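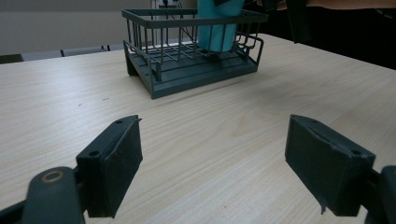

The great dish rack saga

25 March 2023

So I finally replaced the dish rack. I know, I know, thrilling stuff, but I've been putting this off since August and if you've ever lived with a bad dish rack you'll understand why it gets its own post.

The old one was white plastic-coated wire, and it had been with me through two rentals and one very short-lived attempt at living by the beach. The coating had started to split at the joins and the rust was coming through in little orange freckles, which then turned up on the bottoms of my favourite mugs. I scrubbed it with bicarb. I scrubbed it with vinegar. I told myself it had another year in it (it did not have another year in it).

The new one is metal wire in a dark grey-green, and it sits on its own drip tray in the same colour. I'm a bit in love with the colour! I nearly went for plain black, then had a wobble in the shop and put it back. The grey-green looks lovely against pale wood, and I say that as someone who has spent a fair bit of time this week just moving it about on the table to see.

The tray has short feet, so it stands up off the surface a little. That was the big one for me. My old tray sat dead flat and whatever got under it stayed under it, and when I finally lifted it off the bench there was a tide mark that I'm still working on. If anyone has a trick for that, please, I'm all ears. I've tried a paste and I've tried elbow grease.

I paid $70 for it at Solanki, the homewares place near the station that always smells of candles. I did look at a Prullent one first, two tiers and very swish, but it would have blocked the window and I'd have had to do the dishes staring at a wall of saucepans. There was also one in there for $243. For a dish rack! I walked around it twice looking for the motor.

Putting it to work has meant changing a few habits. I'm a stacker by nature, up to 7 bowls nested together and then a colander on top like a hat, and of course nothing ever dries that way. Now the plates go in first along one side, bowls lean on the plates, and glasses get whatever is left. Big pots don't go in at all. They get a tea towel and go straight back in the cupboard, otherwise they hog the lot.

Cutlery I'm still sorting out. For now it's going in an old jam tin next to the rack, handles down, apart from the sharp knives, which I wash and dry on the spot. I might get one of those little hang-on caddies if I can find one in a colour that doesn't clash.

The tray gets tipped out every night and wiped over. Our water is hard as nails, so I'm expecting the chalky stuff to show up on a dark finish, and I'll give it a going-over with vinegar on the weekend before it gets a chance to settle in.

The old rack is out in the shed holding seedling pots, by the way. The basil seems perfectly happy in it.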